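Bread at Breakfast: How a Small Town Eats Its Toast, and What Happens to the Crusts
Student project report, Food and Community module
Handed in 4/6/25

Why I chose this subject

I grew up in a house where the end of the loaf was a matter of some argument, and I suppose this project began there, long before I had a module to write it for. My grandmother kept the heels in a paper bag on top of the cupboard and turned them into puddings, stuffing and a sort of fried breadcrumb that went over everything, including (to my horror at the time) stewed plums. My flatmates, who are lovely people, put theirs in the bin without a second look. I wanted to know which of these two habits was more usual in Gimgate, where I have lived since starting the course, and whether people felt anything much about it either way.

The module asks for a piece of work of 2000 words or less on an everyday food, with some contact with real households. I did think about tea, and for a week or so I was quite set on soup, but bread kept coming back. Nearly everybody has it in the house and nearly everybody has an opinion on it.

How I went about it

I asked 20 households to keep a bread diary for two weeks. They were found by the simple method of a card in the window of the Waweru bakery on the hill, which was kind enough to leave it up well past the date I had promised to take it down, and by asking people in the queue. I know this means my group leans towards people who buy from a bakery, and I come back to that near the end.

The diary was one folded sheet. For each day there was a space for what bread was bought, how it was eaten, and what was thrown away or given to something else (hens, ducks, a dog, the compost heap). I left a wide box at the bottom for remarks and I am so glad I did, as it turned out to be the part I enjoyed reading most. One diary came back with a recipe for bread sauce running up the side and on to the back of the sheet.

After the diaries I visited those who said they were happy to have me and we talked for as long as they liked, usually over something to eat. I took notes by hand and typed them up the same evening, which I would advise anyone to do, my handwriting being what it is.

What people buy

The most common loaf in the diaries was a plain white tin loaf, and brown came after it. Several households bought one of each, a soft loaf for the children's sandwiches and something chewier for the adults. Rye, seeded and sourdough all turned up but mostly at weekends, and more than one person described sourdough as a treat, in the same breath as cake.

I had expected price to come up a great deal and it did come up, though less often than the question of keeping. People wanted to know that a loaf would last. The Ostora sliced loaf, which is sold in the corner shops at the bottom end of town, was praised again and again for staying soft, and was grumbled about for exactly the same thing by one gentleman who felt that bread ought to have the decency to go stale. He and I spent a very happy half hour on this.

Toast as the great rescuer

If there is one thing I would like a reader to take from the diaries it is how much work toast does in keeping bread out of the bin. Bread on its first day was eaten fresh, as you would think. By the third day nearly all of it was going into the toaster, and in houses with a freezer full of slices it was toast from start to finish. People were surprisingly firm about how it should be done. Some wanted it barely coloured, some liked it properly dark, and couples who agreed about everything else had come to live with two settings and a certain amount of turning the dial back.

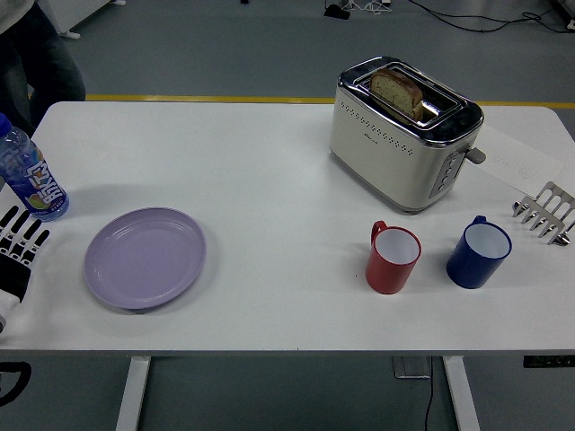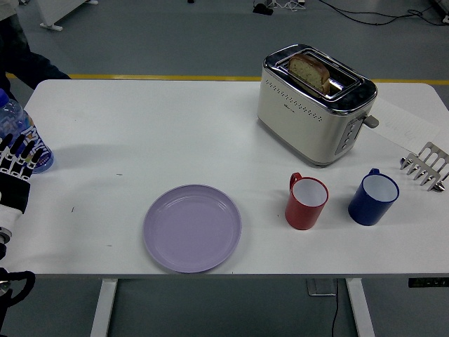

A slice standing in a cream two-slot toaster, in both pictures.

What happens to the crusts

Now to the heels, my grandmother's department. I sorted the answers into those who ate them, those who saved them for cooking, those who gave them to animals and those who threw them out. Eating them was the largest group, which cheered me up no end. It was often one particular person in the family who got them, by long custom, and in one house the heel was fought over while the rest of the loaf was treated as something to be got through.

Saving them for cooking was rarer than I had hoped. Where it was done, it was nearly always by somebody who had learnt it from an older relation, and the dishes were the old ones: bread and butter pudding, treacle tart, crumbs for fishcakes. One family, who came from Sismont, made a thick soup with stale bread, onions and a great deal of pepper, and they gave me a bowl of it. I have made it twice since and not got it right.

The throwers-out were rather shy about it. I tried hard not to look as though I was keeping score, and I do not think anyone should feel badly over a green crust found at the back of a bread bin in August.

What I would do differently

I would find my households in more than one place. A card in a bakery window brings in people who like bakeries, and a second card in a launderette or the library might have balanced things. I would also ask people to weigh what they threw away, for "a bit" and "the end" mean different things in different kitchens, and I could not add them up in any sensible way.

Two weeks was long enough for habits to show but it missed the seasons altogether. Several people told me they bake in winter and would not dream of lighting the oven in hot weather, and I have nothing in the diaries to set beside that. The bakery has said I may put up another card in the autumn, and I have already drawn up a new sheet with a bigger box for remarks.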